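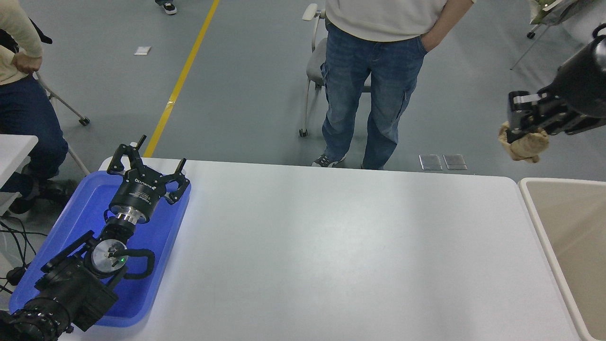

Trutham Clearing-Up Set

Version 2

Contents

Trutham covers small clearing-up jobs at a table: putting away gloves, cloths and other soft items, emptying trays, and getting a work surface back to bare. There are 1383 clips in this release. Each clip is one job from start to finish and has a short written note.

Folders

clips/ holds the recordings, numbered in the order they were made.
notes/ holds one text file per clip, with the same number.
items.csv lists the items used, with material, color and the name used in the notes.

Items

Gloves are listed by material (fabric, rubber, leather) and are logged singly, never as pairs. A tray is anything flat with a raised rim. A bin is anything open at the top that stands on the floor. If a container could be called either, the note uses the word in items.csv.

Writing the notes

Use the present tense and one sentence per step. Name the item, then where it goes: "Fabric glove into bin." Do not write "trash" unless the item is being thrown out. Most gloves are kept and used again.

Known problems

Beige and tan items were entered under both names before March. Search for both.
In 20 clips the note stops before the last step. They are marked "short" in items.csv under the item concerned.
Brostine trays and Merow trays share one item name. We plan to split them.

Contact

Shahnaz Gamage keeps the item list. Send corrections to the notes to Anjana Sheikh, with the clip number in the subject line.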